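4.2 Setting out the bin and blocks

Applies to the Weldale sorting bench, all versions supplied since May.

You will need the grey metal bin, the red and dark green blocks, and a soft dry cloth.

1. Clear the bench top and wipe it down. Grit under the bin will scratch the wood.

2. Lift the bin on to the bench with both hands and set it down flat. Do not drag it.

3. Press on each corner in turn. If the bin rocks, turn it end for end and try again.

4. Wipe the inside of the bin, working into the corners.

5. Check each block for chips and burrs. Put damaged blocks aside and order replacements from Congate, part 196.

Caution: Do not sand or repaint a block. The size will change and it should no longer be used.

6. Lay the blocks in the bin by hand, one at a time. They should lie on the floor of the bin at mixed angles - do not line them up in rows.

Note: Blocks may touch one another or rest near the walls. Leave them as they fall.

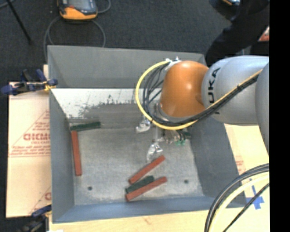

M. Economou
Technical Author, Evness Bench Products

Red and dark green blocks can go in any order, and a long block lying close to a side wall is fine.

7. Keep sleeves and loose items clear of the bin once the blocks are in.

8. Enter the date in the bench log, for example 2025-02-19, and initial it.

Replace the blocks as a full set after 1,000 fillings. For storage, see page 34.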